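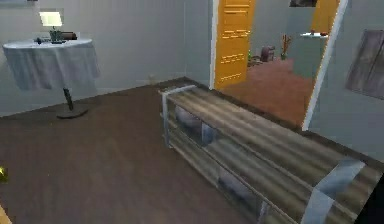 Posted by Roel Hermans on 24 April 2024 | Filed under: simulation, planning, grumbling

So I have spent most of this month inside a living room that doesn't exist, and I think I know it better than my own by now. I could walk to that orange door with my eyes shut (the planner, sadly, could not, and we'll get to that).

Quick catch-up if you missed the last post: Nirell is my little home navigation stack, and I've been moving all of its tests into simulated apartments. Éabha Tully wrote the scene loader, which we call Lenihan for reasons I've forgotten, and it's lovely. You give it a seed, it hands you furnished rooms. This one is seed 821 and it has been ruining my evenings!

The trouble is the round table. My depth code saw the tablecloth, decided the whole thing was a solid lump right down to the floor, and routed miles around it. Fine, a bit cautious, whatever. Then I got clever and let the mapper carve out free space under overhangs, and the planner cheerfully tried to cut underneath, straight at that thin black stem. Eighteen runs out of 40 ended with the base wedged against the pedestal. I watched every one of them. I don't recommend it.

What fixed it in the end was boring. I now keep two height bands in the costmap, one for the base and one for the mast, and a cell has to be free in both before the planner can have it. I also bumped the inflation radius up to 20 centimeters. Same seed, same 40 start poses, no more wedging. I did a small dance in the kitchen.

The end panels on the console are next on my list. They're see-through-ish, and the simulated depth camera I'm using treats anything translucent as a suggestion. Éabha thinks I should fuse in the segmentation masks and stop trusting raw depth near furniture. Eoin Nic Giolla thinks I should just slap a box around the console and go to bed. I'm leaning toward Eoin.

Oh, and the doorway! The planner still hugs the orange door on its way into the next room. It never touches it, but it makes me wince, so I may add a small cost for being near anything tagged as a door. If you've tried that and it made your robot refuse to leave the room, please tell me in the comments before I lose another weekend to it. Logs and config for seed 821 are going up once I've cleaned out the swearing.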